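Week 4 - Sponsoring a civic event without embarrassing yourself

Read Brandes, chapter 2, before the tutorial. I'll know if you haven't, as she has a very particular view on lanyards.

**Where we got to last time**

A sponsorship is a purchase. The company pays, the host supplies something in return, and both sides then talk as though it were friendship. Your job is to know what was bought.

**Tiers**

Gold, silver and bronze mean whatever the host's brochure says they mean. In the Ustora case, the regional breakfast had 12 "gold" sponsors and one bronze, who got most of the attention for being unusual. Before signing, ask for:

- logo size and position, in writing
- how many seats, and at which tables
- who speaks, and for how long
- whether a competitor can buy in at the same level

Kröger forgot the last one. Its managing director spent lunch beside Bremura's, under a banner carrying both names. 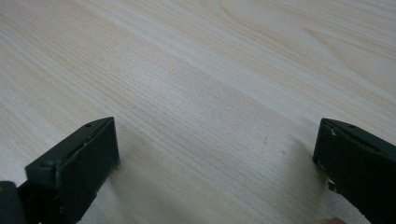 **In-kind sponsorship**

Supplying gear or labour in place of cash looks cheaper, and sometimes it is. Gukex offered to run the sound and the registration desk for a mayors' lunch of almost 200 guests. Marisol Giraldo's costing of the staff hours is in the reader. Look at it before you tell me in-kind is free.

Remember too that an in-kind sponsor is on show. If the microphone dies while the mayor is up, your logo is right behind her.

**The write-up afterwards**

Everyone "did an excellent job". Every venue was "beautiful". Schmieder collected 32 of these company posts and found you could swap the town names without anybody noticing. Name one thing a speaker said that your customers would care about - a road, a rate, a rezoning - and you're ahead of the field.

Check spellings of councillors' names and titles. Then check them again, and get Malte Teuber's handout on forms of address if you're unsure about "Your Worship".

**For next week**

Draft a one-page sponsor agreement for the Bremura breakfast. Heitmann's template is allowed, but his cancellation clause favours the host, so fix it.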